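4.2 Pale work surfaces and small marks

11th November – Terance Plollmont, Biltlow Surfaces Group

We came to this part of the study expecting very little from the plain surfaces, and they turned out to be the part we enjoyed most! A white or gray worktop looks like the simplest thing in a room, yet small marks on it stand out in a way they never do on wood grain or speckled stone. In October we went over 500 close views of light surfaces and noted every mark that a person wiping down the area might stop to look at.

Marks fell into 3 groups: thin strokes, dots and smears. Thin strokes were the hardest to place. A scratch, a pencil line and a stray bit of thread can look the same from above, and our 2 readers often wrote down different answers for the same spot. They agreed much more readily on smears – the soft edges seem to help.

Tone matters as well. Where a gray area meets a brighter white one, the eye goes to the border first, and a tiny mark further out can be missed on the first pass. Figure 9 has a small dark mark of this kind, shaped like a thin cross or a letter "t", near the bottom-left corner on the white.
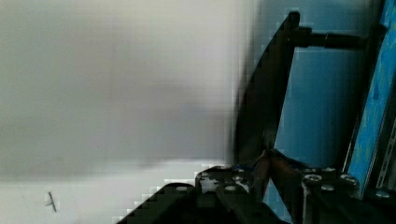
Figure 9. Small dark mark on a white surface, with a gray area beyond it.

For such cases we kept the label "thin stroke" and left the cause open. We would love to see the same views judged by people who clean worktops every day, as their habits of looking must be very different from ours. A fingertip settles in a moment what a long look cannot, and the next round will include touch.

Related items
Arain worktop notes: wood grain and speckled stone
Wiping patterns on light surfaces
Reader agreement on smears and dots

Contact | Copyright Biltlow Surfaces Group | Back to top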